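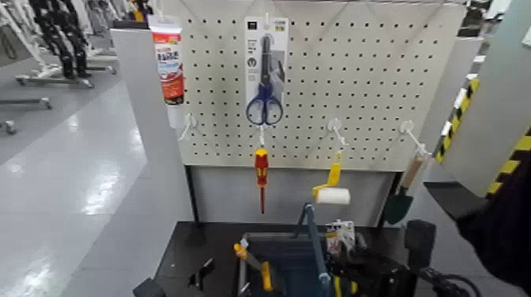

Shelf restocking by robot is the use of a machine with one or more arms to return loose goods to the hooks, shelves or bins they are sold or stored from. It is one of the shop-floor chores most often set for general-purpose robots, alongside folding clothes and clearing tables. As of the latest trials it is done in demonstrations and a few supervised pilots, and is not yet in ordinary use.

Tasks

Goods in boxes are the easier case, as they have flat sides and stand up unaided. Hanging goods are harder. A pair of scissors in a blister package has to be held so that the hole in the card meets the end of the hook, and the card may bend when it touches. Unpackaged tools such as screwdrivers, trowels and paint rollers differ in weight and balance, and may swing or turn in the grip. Picking from a mixed bin adds a further difficulty – handles overlap, and a tool may be partly hidden by the one on top.

Trials

The Fetholm trial, led by Elfriede Fankhauser, used a stock list of 32 hardware items and a two-armed machine. Of 40 attempts to hang an item, 13 needed a person to step in, mostly after the hook was missed. A shop worker did the same job without error and in far less time. A later trial at Clumden, run by Leonidas Lambrakis and Tassanee Boonchu, kept to 2 kinds of hook and had fewer failures, but the items were laid out singly beforehand.

Use in the home

Putting tools back on a garage or kitchen board is much the same task, with less order. Homes have no fixed plan of what goes where, and hooks vary from one wall to the next. Nuanchan Yimyam has argued that shops will come first for this reason. Somkiat Duangkaew takes the opposite view, holding that a household can put up with a slow machine working overnight, while a shop has to pay for the hours.

See also

Bin picking
Robot gripper
Stock control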